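Home News Agencies Moves Accounts Jobs Events Subscribe

Gredeck buys Kravchuk PR business and drops hourly billing

Movusdale communications agency Gredeck has acquired 100 percent of the shares in Kravchuk, a public relations firm that works mainly with building products manufacturers and freight companies. The price was not disclosed. The deal closed in June and was paid for in cash, with a further payment tied to client retention over the first six months.

The combined business has 34 employees in two offices. Both offices are in Movusdale and both will stay open through the end of the current leases. Gredeck has not said which address it will keep after that.

Kravchuk will trade under its own name until the retention period ends. Client contracts stay with the existing legal entity for now, so no client has to sign a new agreement to continue receiving services. Invoices will carry the Kravchuk name and bank details until further notice. Gredeck has asked clients who receive a request to change payment details to confirm it by phone before acting on it.

Alongside the purchase, Gredeck is ending hourly billing for all retained accounts. Under the new terms, each account is priced by scope. A scope lists the number of press releases, bylined articles, media briefings and reports to be delivered in a quarter. Work outside the scope is quoted separately and needs written approval from the client before it begins. Unused items can be carried forward one quarter and then lapse.
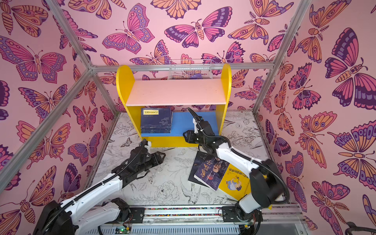
Kravchuk said in a written response that it had raised concerns about the lapse rule during negotiations, as several of its freight clients issue most of their announcements in a single season and very few in the rest of the year. It asked for those clients to be allowed to pool deliverables across a full year. The request was accepted for existing accounts only, and new accounts will be held to the quarterly rule.

Gredeck put the change down to administrative cost. Time sheets at the agency are currently entered by hand, checked by account leads and then re-entered in the billing system. Under scope pricing, time will still be recorded, but only for internal planning. Clients will not receive time reports unless their contract calls for them. Project work, including crisis response and event support, is excluded from the new terms and will continue to be charged by the day.

Media monitoring for both client lists will move to Nokier, which Gredeck already uses. Kravchuk has been compiling coverage reports in spreadsheets, with clippings saved to a shared drive. Those records will be imported where the publication name, headline and publication date are all present. Entries missing any of the three will be kept as a read-only archive and left out of trend charts. The import will also remove duplicates where the same syndicated story was logged under several outlets.
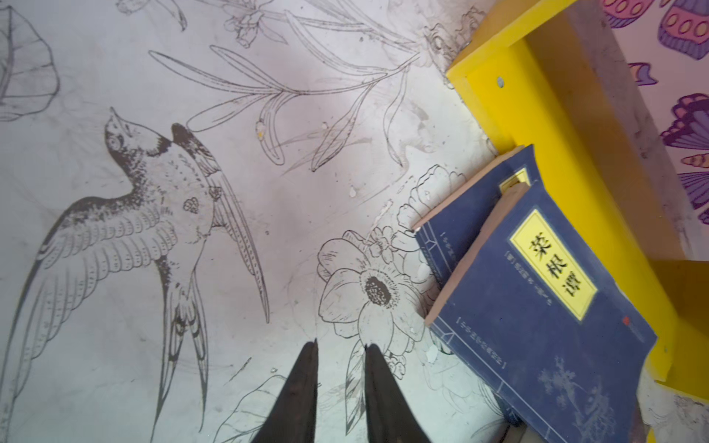
The move to Nokier has a side effect on reported figures. Kravchuk counts a syndicated article once for each outlet that carries it, while Gredeck counts it once in total and lists the outlets underneath. Clients moving from the first method to the second will see their coverage totals drop even if the amount of published material stays the same. Account leads have been told to send each client one report in both formats before the old format is withdrawn. Neither agency uses advertising value equivalents, and the merged reports will not include them.

The two firms share one direct client conflict, in the insulation sector. Gredeck has placed the accounts with separate teams, one in each office, and has restricted access to the related folders. Both clients have been notified. One has accepted the arrangement in writing; the other has until the end of the retention period to decide and may leave without a notice charge. No other overlaps were found in the review done before closing, though the review covered retained accounts only and did not look at past projects.

Staff terms are unchanged for the same six months. Kravchuk employees keep their current vacation allowance and health plan during that time, after which they move to the Gredeck plans. There are no planned job cuts. Two open positions at Gredeck, one in media relations and one in finance, have been put on hold while duties are compared between the offices.

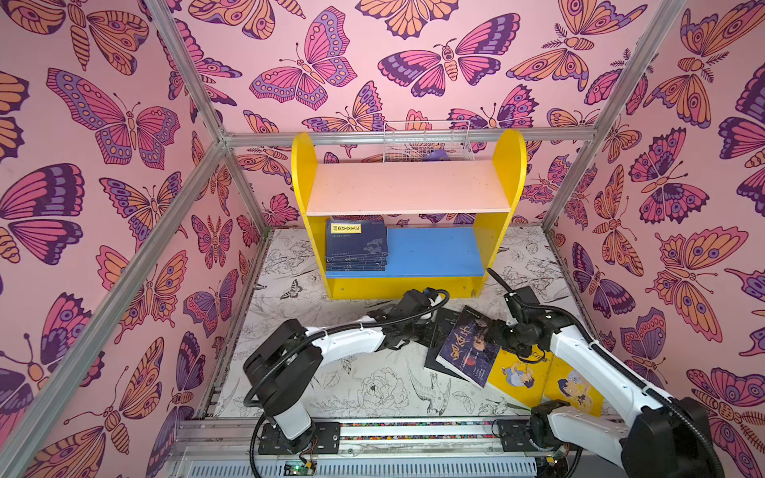
Branding will be handled in two stages. In the first, Kravchuk adds a line reading "a Gredeck company" below its existing logo on email signatures, proposals and press release templates. In the second, the Kravchuk logo is retired and a single set of guidelines applies. Those guidelines are stricter than the ones Kravchuk uses now, particularly for event backdrops and booth panels. The two-color logo may be placed only on white or on the agency's dark gray. On any patterned surface it must sit inside a solid panel with a clear margin on all sides. A wall covered in pink paper with large butterflies and moths in purple and orange would fall under that rule, and so would brick, timber slats and most photographic prints. The one-color logo may be used without a panel on plain surfaces if the contrast is high enough to read at the back of a room. Existing printed stock can be used up.

The Kravchuk website will remain live for the time being. Case studies will be moved across once each client has given permission, and older news posts will be redirected to an archive page. Email addresses on the Kravchuk domain will continue to work after the name is withdrawn, with messages forwarded automatically. Journalists on either agency's distribution lists do not need to sign up again, but those on both lists may receive duplicate releases until the databases are merged. Unsubscribe requests sent to either agency will be applied to both lists.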